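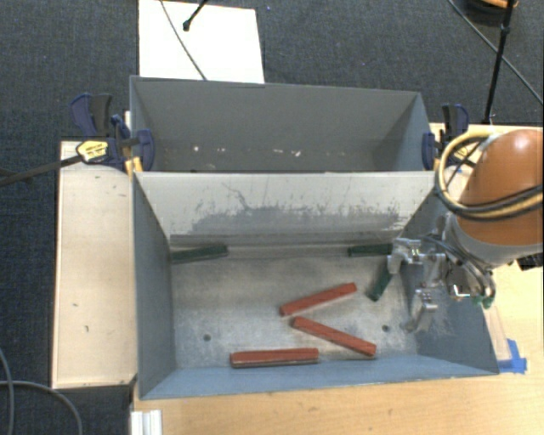

Red and green blocks in the front bin at the Clorholm open day, with the gripper at the right-hand side.

The automation laboratory at Clorholm opened its doors to the public in August, and by 9 in the morning the line reached the parking lot. Over the course of the day, 531 visitors passed through the building in groups of 15.

Most of them stopped longest at the sorting station. The task is plain enough to explain to a child: pick up blocks from one metal bin and place them in another. The difficulty lies in the details. A block lying flat in the open can be gripped from several directions, while one resting against a wall leaves the fingers little room. The bins have been in service for three years, and their scratched sides and worn floor show it.

Staff from Sarnus, the laboratory's partner in the project, took questions between runs. Visitors wished to know how the arm chooses its next block, and what happens when it misses. The answer to the second question — it tries again — drew laughter from the younger guests.

The Ketilsson Hall next door held a display on the history of the site, along with a lunch counter. The laboratory intends to repeat the event next year and to include its workshop at Breltov, which remains closed for repairs to the roof.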